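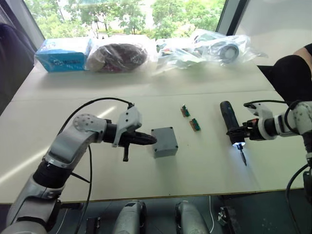 Junction boxes: do we really need a screwdriver for every lid?

Members have been writing in about small junction boxes ever since the winter repair evenings, and most of the letters say the same thing. The box is cheap, the lid takes ages, and surely a powered screwdriver is the answer. I am not convinced, and I have spent enough evenings with stripped plastic threads to feel I have earned the right to grumble.

The small grey box is a plain enough thing. It has a lid, screw holes at the corners and just enough room inside to annoy you. The narrow green boards with their terminal blocks look as if they should give no trouble at all. Then you try to get one of them in with the wires already attached, and the wires have other ideas.

Chiamaka Oyewole swears by the electric screwdriver and brought hers to the last bench evening to prove it. I will grant her the light. A driver with an LED at the collar, right where the bit comes out, is a fine thing when you are looking for a screw head in a dark corner. I would happily pay for the light alone. What I would not do is trust the motor with the last turn. Plastic gives no warning. One moment the screw is biting, the next it is spinning freely and you own a box with three good corners.

The Skivoda leaflet that has been doing the rounds claims you can close 40 lids in an evening with a powered driver. Perhaps you can. It does not say how many of those lids came off again the following week, or who did the work, or whether they had stopped for tea. I asked Salvador Arruda, who passed the leaflet on, and he said he had only read the front.

My own way is duller. Start every screw with your fingers. If it won't start by hand, it is crooked, and no amount of power will straighten it. Run the screws down with the driver on its lowest setting, corner to opposite corner, and stop while the lid can still be wobbled. Finish with a hand screwdriver. Abílio Magalhães tells me this is how he was taught and that he gave it up years ago as too slow – he also goes through a good many lids.

A word on order, too. Several of you fix the board first and wire it afterwards, which looks tidy on a bench where you can turn the box any way you like. Try it on a wall above a cupboard. I would rather wire the terminal block out in the open, give each wire a gentle tug, and only then put the board where it belongs. Leave a bit of slack. Too little is worse than too much, whatever the tidy people say.

Then there is the matter of the table. A white top shows up every dropped screw, which I like. It also shows every scratch, and we have had words about that already. Please put a mat down if you are using anything with a point. Keep the spare parts at the back, in their bags, until you want them. An opened bag of small fittings next to an elbow is asking for an evening on your hands and knees.

Rodrigo Valente wants us to order a batch of Tavares boxes with clip-on lids and be done with screws altogether. I have handled one. The clip went on nicely, and coming off it took most of a fingernail. He has offered to bring a few along in April so that the rest of you can make up your own minds, and I shall try to keep quiet while you do.

If you have a lid that has beaten you, bring it along with its screws in a bag taped to the box. Loose screws in coat pockets will not be sorted by me again.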